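Section 7. Receiving and storing returned parcels

This section is for shops which use the Pastadholm returns register together with the Harb label printer. Please read all of the section before you start with the first parcel. If you have not yet made a returns account, go back to section 3.

7.1 Before you begin

1. Switch on the label printer and wait until the lamp is green.
2. Open the register and choose Returns, then New day.
3. Check that the store name at the top is correct. Shops with two branches, for example Heltommont and Gromidwood, must choose the branch every time.
4. Put in a new roll of labels if the red stripe can be seen on the paper. One roll has 900 labels.

Note: The register closes the day by itself at midnight. Parcels which are not booked at this time are moved to the next day, and the customer gets the message one day later.

7.2 Booking a parcel

1. Take one parcel and find the carrier's label. On boxes it is mostly on the top or on the front, on plastic mailers it can be on either side.
2. Scan the long barcode. Do not scan the square code, it belongs to the carrier.
3. If the register shows "Unknown sender", type the order number by hand.
4. Choose the condition: Closed, Opened or Damaged.
5. Press Print. Stick the new label next to the old one and never over it.
6. Put the parcel on the shelf with the label to the front.

Caution: Do not cut the parcel open before step 4 is finished. The condition cannot be changed afterwards without the manager code.

7.3 Order on the shelf

Parcels stand in one row, with boxes together and mailers together. In this way the labels can be read without lifting anything, and a single box can be taken out while the others stay in their place.

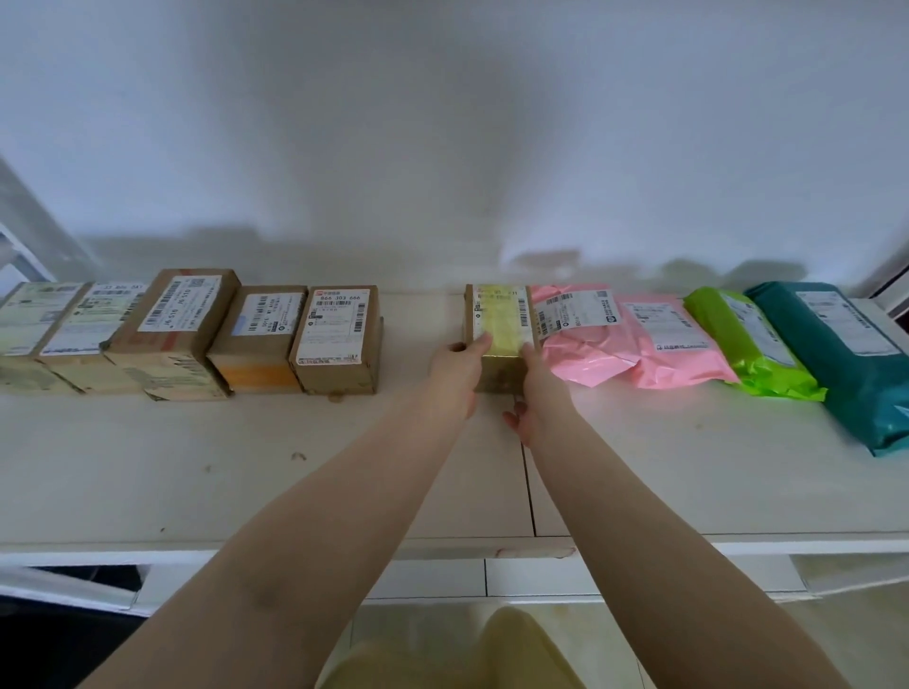 A reader of the first edition wrote to us that in her shop the mailers always fall over, and that she now books them in the morning and the boxes after lunch, so that the mailers can go directly into a tray. We find this a good way. The register does not mind in which order you book, only the shelf code must be right. If you use a tray, give it its own shelf code under Settings, Places.

One shelf code can hold up to 108 parcels in the register. When the number is reached, the field turns grey and you must choose another code.

7.4 Keeping times

1. Closed parcels are kept for 10 days.
2. Opened parcels are kept until the refund is confirmed.
3. Damaged parcels are kept until the carrier has answered. This takes about 7 days, in July and December often longer.

Note: The times can be made longer, but not shorter.

7.5 If something goes wrong

The label comes out empty: the roll is the wrong way round. Turn it and press Feed two times.

The same parcel is in the list twice: delete the newer line. The older line keeps the link to the customer.

The shelf code is not accepted: check if a letter O was typed in place of a zero. If the code is still refused, print the list of places (section 9.2) and compare.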